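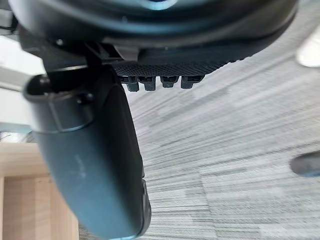 My sister-in-law's view is that a machine which can't pick a sock up off the carpet has no business being called a household robot, and she'd like to hear from me when one can do the whole basket. Fair enough! I've been putting off answering her since April, mostly because my own answer keeps changing.

I spent a Wednesday at the Kidemgate open day watching arms try ordinary jobs, and I came home grinning. The Verora arm was given 300 goes at lifting a folded tea towel and managed 282 of them. Two years ago I'd have been thrilled with half that. The ones it missed were nearly all the same mistake (it pinched the top layer and left the rest behind), and I do that myself with fitted sheets.

Wiping down is coming along too. Paracha had a table to clean with three sorts of spill on it, and it went back over the sticky patch without being told. I may have clapped.

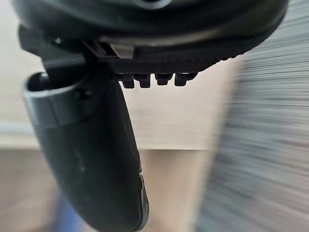 Close up with a gripper, grey blur to the right.

What still trips them up is the stuff between the jobs: moving a chair out of the way, noticing the cloth has fallen down the back of something, knowing when to stop. Plirnard's people have been working on just that on the shop floor, where a bin of parts at least stays where you left it. My kitchen doesn't.

So no, not the whole basket yet. One towel, slowly, on a good day, and I'd still have it in my house tomorrow. I'm going back in the autumn to see the dishwasher one, and I'll post my notes when I've typed them up.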